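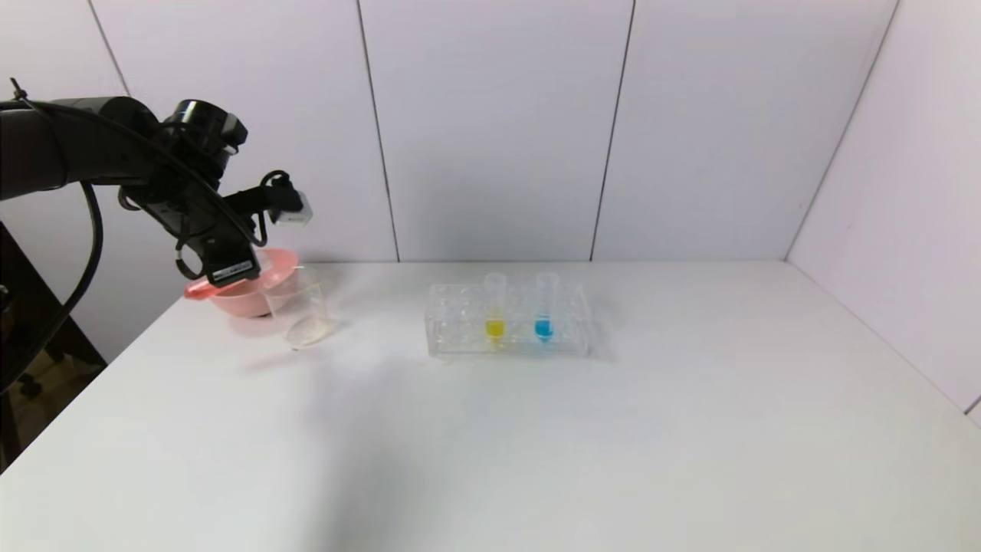

A pink plastic bowl and a clear glass beaker on the table.

The old measures of the kitchen

My grandmother never owned a scale. When she made bread she used a coffee cup with no handle, and when the cup broke she was upset for a week, although there were many better cups in the cupboard. The bread after that was different. We all ate it and said it was the same.

I thought of this cup often when I moved to Fusow, a small town where people still give each other recipes on paper. In the first winter I received a recipe for a plum cake which asked for "a glass of flour". I asked my neighbour which glass. She looked at me with pity and said, the normal one.

A normal glass, I have learned, depends on where you grew up. In my family it was a tea glass, filled to the line where the colour begins. In the Thambiah bakery, two streets from my flat, it is a heavy tumbler that holds almost double. The owner lent it to me over one night so that I could compare. With my scale at home I found that her glass takes 269 grams of flour and mine takes 155. My first plum cake was closer to soup.

Metric cooking has been in the schoolbooks here for a long time, and the young people use it without thinking. But the older measures did not leave. They moved into the language instead. People say that a man has "a spoon of patience", and everybody knows it is a small spoon.

In March I visited the Vodilis museum, which keeps a collection of household measures in a former grain store. Admission is free and the heating is poor. There are tin scoops, wooden cups with a burnt mark inside, and 31 spoons hung on one wall in order of size. I liked best a school notebook in which a young wife had written her mother-in-law's recipes. Beside each "handful" she added, in pencil, "her hand". Further on in the notebook the pencil says "my hand", and the quantities become larger.

It is easy to be sentimental about such things. A wrong measure can spoil good food, and flour was not always cheap. The Indetti mill used to print a conversion card on the back of every bag, with cups on the left and grams on the right – I am told many households cut it out and glued it inside a cupboard door. Mine still has a yellow rectangle of glue where the card must have been.

I have now written my grandmother's bread in grams, as well as I could guess it. It took me 30 loaves. The result has a good flavour and a colour I am proud of, but my sister says the crust is too thin, and she is older and remembers the cup better. We will try again at her house, with her oven.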